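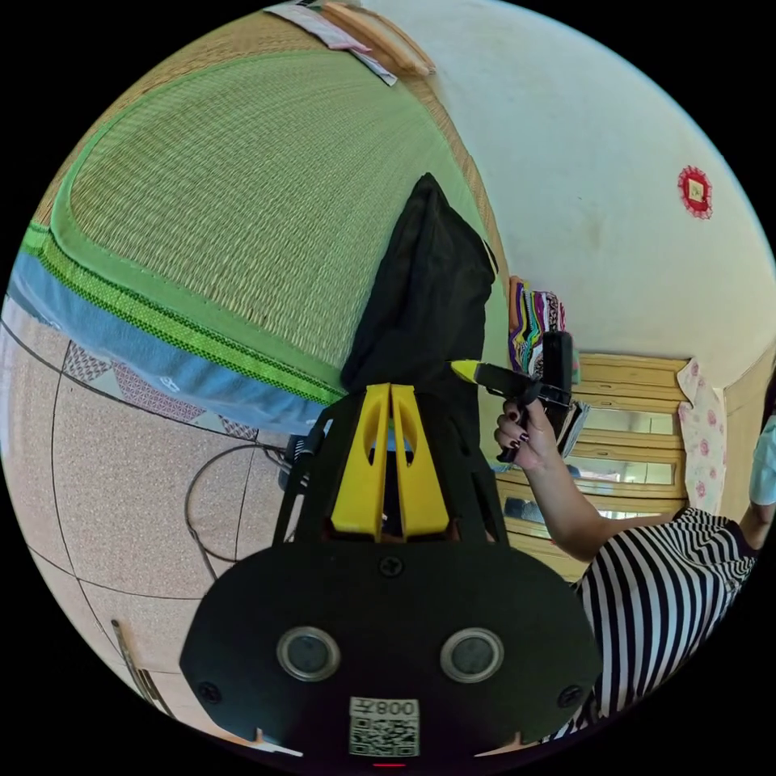
What counts as a destination in the Amthorpe table?

Any airport with at least one scheduled passenger flight from Amthorpe in the current timetable season, direct or with a stop under the same flight number. Charter, cargo and positioning flights stay out.

14 June 2020

Route table work, Amthorpe and Dovent. Writing the rule down above so we stop arguing about it in the comments column.

Started from the Stępień feed as delivered. It came through with 800 rows for Amthorpe, one row per flight number and validity period, which means the same route can show up many times. Ran it through Mindus with the duplicate check on. After merging rows that differ only in dates or days of operation there were 654 left. Went through the list of merged rows by eye for the first few letters of the alphabet and found nothing wrong, so I let the rest stand.

Grouped by arrival airport, the 654 rows give 157 destinations. The page we have up now shows a higher number. The difference is partly seasonal routes that were never taken down and partly city names entered twice with different spellings. I did not try to split the difference between the two causes. If somebody wants that, the old export is in the archive folder under December.

Problem with codeshares. Mindus treats a codeshare as its own flight unless the operating carrier field is filled in. In the Stępień feed that field is often blank for the partner airline and filled in for the operator. The destination total is not affected but the "airlines on this route" line is. Several routes show two airlines where only one plane flies. For now I have set the page template to leave that line off when the operating carrier is blank. It loses some good data too, but a missing line is easier to explain to a reader than a wrong one.

Multi-stop flights. 5 flight numbers out of Amthorpe make a stop on the way, and the feed lists only the final point for all of them. The stop has to be added by hand. Done for the ones where passengers can get off at the stop. Where the stop is technical only (fuel, crew change) I left it alone. Added a note field in Mindus called stop_type so the next import does not wipe it out. Tested with a repeat import and the field was kept.

Suspended routes. Most of the trouble this spring. An airline stops flying a route but leaves it in the timetable with a restart date, then moves the date, then moves it again. The feed follows the timetable, so by our rule the route still counts. I think we keep the rule as it is and mark these routes on the page as "check with airline". Changing the definition every few weeks would make the totals useless for comparing one season with another. 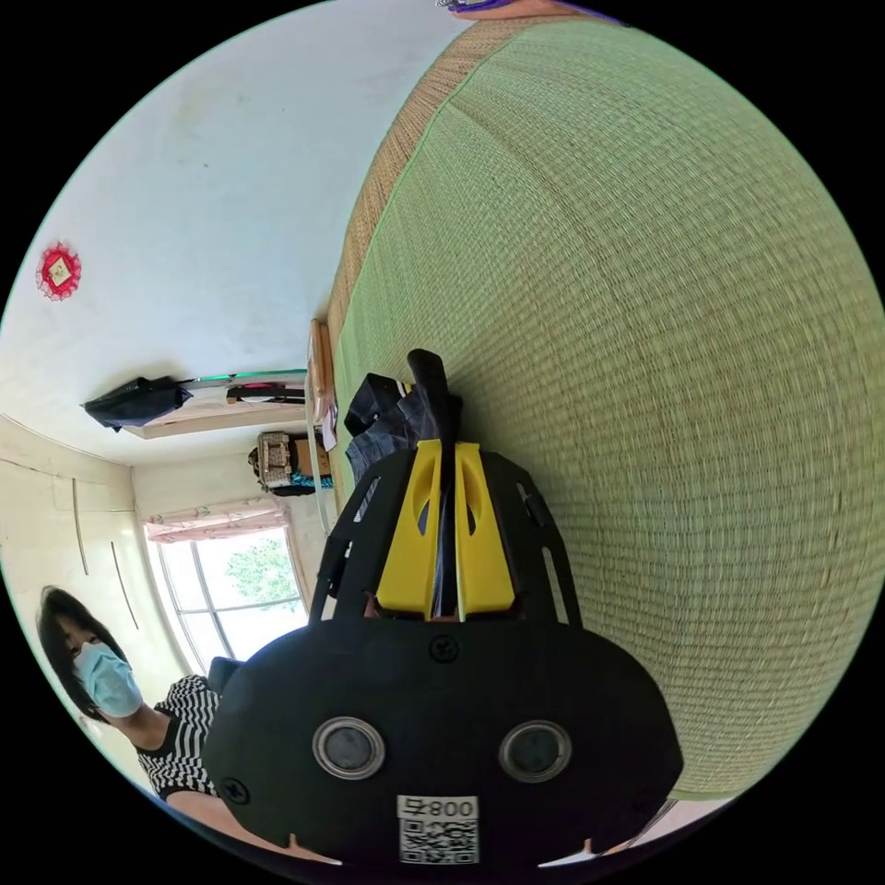 Tatami mat, and the red decoration with the white square on the wall.

Dovent next. Smaller airport, so I expected a quick job. The feed uses the metropolitan code for a few large cities and the airport code for others. Mindus can't match a metropolitan code to a single airport and drops the row without a warning. The dropped rows do go into the log, but only if logging is set to full, and by default it isn't. Set to full on both projects now. Please don't turn it back – the files get large but we have the space.

For the rows affected I looked up the arrival airport on each airline's own timetable and entered it by hand. Two I could not settle. The airline's site gives one airport in the booking form and another in the printed timetable. Left both blank and flagged in yellow.

Also checked the flight times shown on the Dovent page. They are block times, gate to gate, while the Amthorpe page has time in the air for older entries and block times for newer ones. That explains why the same pair of cities looks longer from Dovent. Should be block times everywhere, as that is what people see on a ticket. Not fixed yet.

Time zones look fine on both.

To do:
Ask Stępień about the blank operating carrier field
Convert old Amthorpe flight times to block times
Settle the two flagged Dovent rows
Replace the total on the Amthorpe page once the suspended routes are marked
Put the full log setting into the Mindus setup notes

Backup of both tables saved before the import and again after.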